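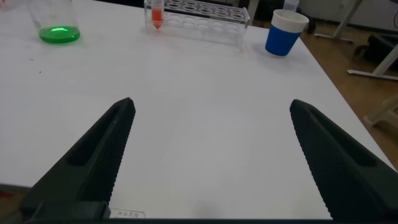
*Last changed: 31 May 2025*

My sister-in-law asked me over the dishes when she could buy a robot to do the dishes, and I gave her such a long and wandering answer that she finished drying, hung up the towel and went to sit down. So I'm writing it here, where people can leave whenever they like.

I've been following this stuff as an amateur for a good while now. I spent years on the packing line at Plundance before I moved into the office, and I still think about work the way you do on a line: what comes in, what goes out, and what your hands do in between. Most of the chores I hear people wishing away (dishes, laundry, wiping down the stove) are really a long string of tiny pick-ups and put-downs, with a bit of looking in the middle. That's why I pay so much attention to table work. A rack, a few tubes with some colored liquid in them, a couple of cups and a beaker sound like nothing much, but to me they're close cousins of the top rack of my dishwasher. The cup might be paper, and squash if you grip it like a mug. The tube is narrow and has to go into a hole not much wider than itself. The see-through things are a headache all their own, because a camera has trouble telling where clear plastic stops and the table starts. My own eyes have trouble with it too, and I've knocked over enough water glasses to prove it!

Back in January I went to an open evening at Stendurgate, where they had a pair of arms folding dish towels. I stayed much longer than I meant to (I'd told my husband I'd be home for supper, and I was not). The arms did it, and I want to be fair about that. They picked up a towel, found a corner, lost it, found it again, and made a fold I'd have been happy to put in my drawer. Then the next towel had a hem that curled under, and the whole business stopped while the arms plucked at it like a cat at a screen door. I fold a towel without looking at it, usually while talking to somebody, and I came home with a new respect for my own thumbs.

The shop floor is further along, and it has been for ages, but I think people get the wrong idea from it. At Plundance we had a case packer from Brimov that put 2,916 jars in boxes on a good shift, and it was a wonder to stand next to. Every jar was the same jar, though, and it arrived at the same spot facing the same way. Move the guide rail by the width of a pencil and you'd have a mess to mop. The mopping, I should add, was done by us.
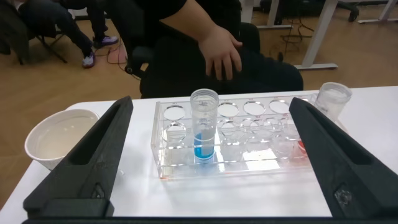

A reader who signs as Ebihara wrote to me after my last post on this and said I was being too hard on the machines, that I kept grading them against a grown woman with decades of practice when I ought to be grading them against a new hire on the first morning. By that measure, the letter went on, a robot that can put a tube back in a rack most of the time is doing fine, and it can be taught the next job without anyone building it a special guide rail.

I've chewed on that one quite a bit, and I think it's half right. I trained a lot of new hires. On the first morning they were slow and they dropped things, sure. But if I said "put those over there, and mind the wet ones," they knew what I meant by those, and there, and wet. They'd also come and find me if something looked off, and that's the part I'd pay for. A machine that drops a glass is a nuisance. A machine that drops a glass and carries on loading the rest of the rack around the pieces is something I don't want in my kitchen while I'm at the store.

Where Ebihara has me beat is on the teaching. The old case packer knew one job for its entire life, and when the jar changed shape we had 10 people standing around waiting on the engineer. The newer idea, as I understand it, is to show a machine a job over and over with the cups and racks in different places, until it stops caring quite so much where they are.
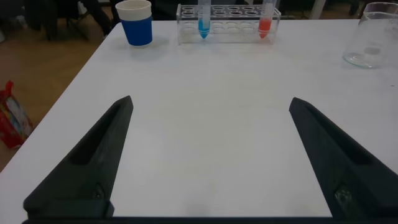

And that does change the arithmetic for a place like my kitchen, where nothing is ever in the same spot two days running. I can't bolt a guide rail to my counter. If a machine can learn "cup" as a general sort of thing, big or little, paper or glass, full or empty, then we're getting someplace.

I did one silly thing to test my own side of the argument. I kept a tally of every single item I picked up to put away or wash at home, for as long as I could stand it, and I gave up at 664. That took me 2 days! Spoons are most of it (we are a household of tea drinkers). Suppose a robot got all but a handful of those right. I'd still be fishing a spoon out from behind the stove now and then, and I'd probably forgive it, the same way I forgive the dog. It's the slippery casserole lid I'd worry about, and the good glasses from my mother.

So, to my sister-in-law, who I hope is reading: I'd guess you'll see one clearing somebody's table before you see one scrubbing a roasting pan, and I'd guess the somebody will be a cafeteria with one kind of tray. I wouldn't hold off on buying a new dishwasher in the meantime. The one you've got leaks, and I've been meaning to tell you that the seal for it costs very little and I have a spare in the garage.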